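How to Compare Prices on Household Furniture Before You Buy

Retail furniture prices often include several layers of markup. The Fagerlund Consumer Office recommends the following procedure for any single purchase over $1000.

Step 1. Record the full price

Ask the store for a written quote that lists the item, delivery, assembly and removal of old furniture as separate charges. A sofa advertised at one price may reach $3290 once these are added.

Step 2. Identify the manufacturer

Many stores sell the same model under different names. Request the manufacturer's name and the model number, and note the dimensions and the filling or frame material. If the store declines, compare by specification.
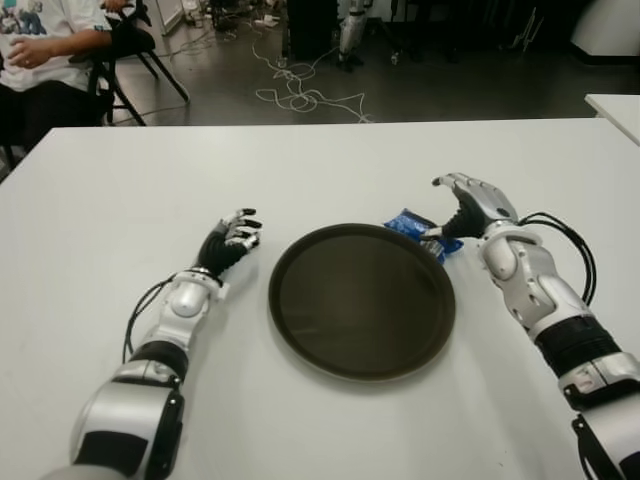 Step 3. Obtain competing quotes

Contact at least 4 sellers, including one that ships directly to customers. Residents of Trudcombe and Prillolbridge may use the comparison form available at our Hellis branch.

Step 4. Review the return terms

Confirm the length of the trial period, the restocking fee and who pays for return shipping. Keep the signed terms with your receipt.

Questions about a quote may be directed to Torunn Dalen, Monday through Friday.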